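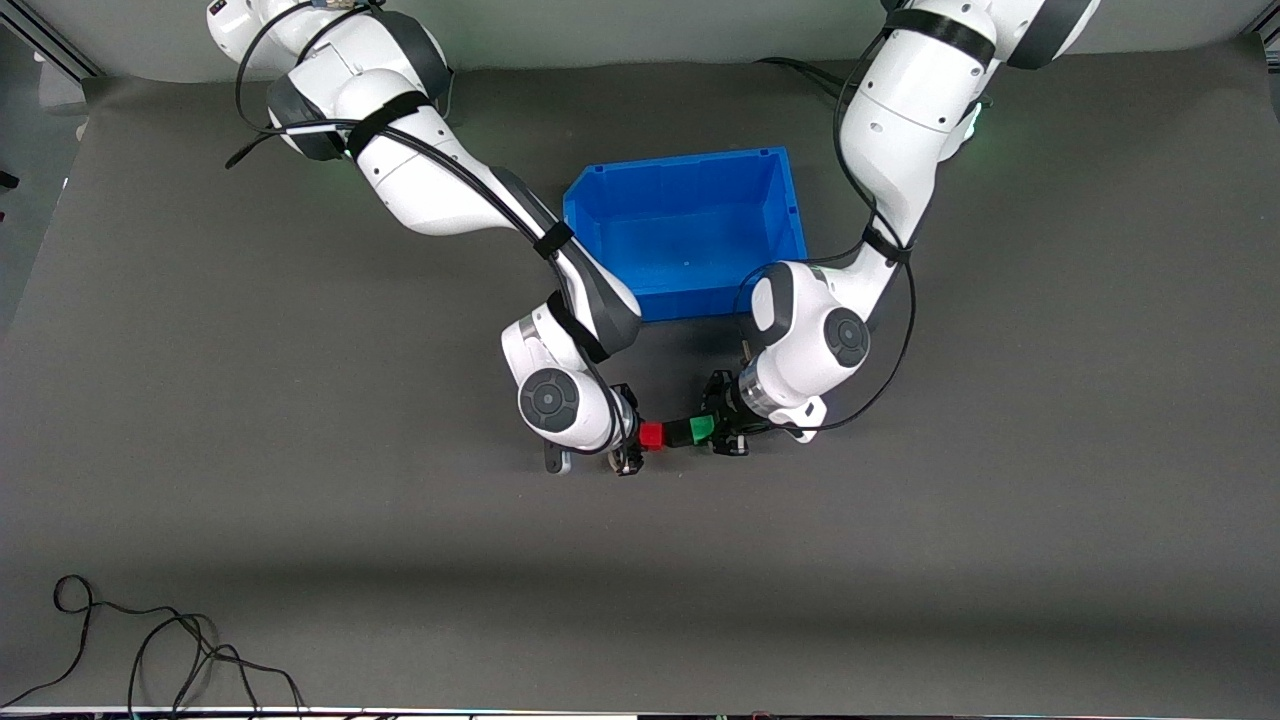
About Rolby

Rolby supplies counting cubes, storage bins and sorting materials to nurseries, primary schools and community playrooms. The company is based in Wosside, where all packing and checking is carried out, and it has a second store in Traria for orders going to the coast and the islands. We have traded for 20 years under the same name.

What we supply

The greater part of our work concerns small coloured cubes and the bins in which they are kept. Cubes are sold by the set in single or mixed colours. Schools may also order replacements for individual colours without buying a new set. Red is the colour most often requested as a replacement, and additional stock of red is held throughout the year.

Our bins are open-topped, so that a child can see what is inside and put things back without help. Blue bins are offered for cubes, and other colours are available for beads, pegs and threading materials. A school is free to use the colours as it pleases, although many settings have adopted our arrangement because children moving from one room to another already know where things belong. Lids can be bought separately for settings that need to stack their bins in a cupboard.

The Poojary range

In April of last year the company introduced the Poojary range, intended for rooms in which floor space is limited. It consists of a shallow bin, a set of 30 cubes and a plain card showing the order in which the colours are to be put away. The card was added at the request of schools that had been making their own. It may be copied freely within the setting that bought it.

How we approach tidying

Rolby takes the view that putting things away is part of the activity and should be given proper time. Our guidance notes ask staff to allow five minutes at the end of a session, to place the bin in the middle of the table where it can be reached from both sides, and to let children return the cubes singly. Tipping a whole set into the bin is quicker, but odd pieces from other sets are then easily missed.

The notes also recommend a plain, dark table covering. Bright cubes show up well against it and fewer are left behind. We do not sell table coverings and have no preference as to the supplier.

Packing and returns

Each set is laid out on a flat surface, checked for colour and chipped edges, and packed on the same day. Sets that arrive with a piece missing will be made up free of charge. Customers are asked to quote the number printed on the packing slip. Unused goods may be returned within 30 days, provided that the colours have not been mixed.

Worn bins can be sent back to Wosside at any time. Those in sound condition are washed and passed to playgroups in the district. Carriage on returned bins is paid by the sender, except where two or more are sent together.

Visiting us

The Wosside showroom is open on weekdays during school terms. Visitors may handle the full range and compare bin sizes before ordering. Parking is limited to the spaces beside the loading door, and parties from schools are asked to write in advance. The Traria store holds stock only and has no public counter.

An open day will be held at Wosside on Saturday, October 27, 2018. Children are welcome when accompanied by an adult.

Comments

We have had the blue bins in our reception class since we opened and they have been scrubbed more times than I can count. One has a small crack near the rim now, otherwise fine. Will the open day have the older style of lid for sale? We only need 2.

Reply from Rolby: Thank you for your comment. A limited number of the earlier lids remain in stock and will be available on the day.

Is the colour card sold separately? Ours went through the wash in somebody's apron pocket.

Could you please do the cubes in a darker green? The present one is very close to the blue when the lights are off for nap time.

Ordered on the Monday, came to Traria two days later, all there. Thanks.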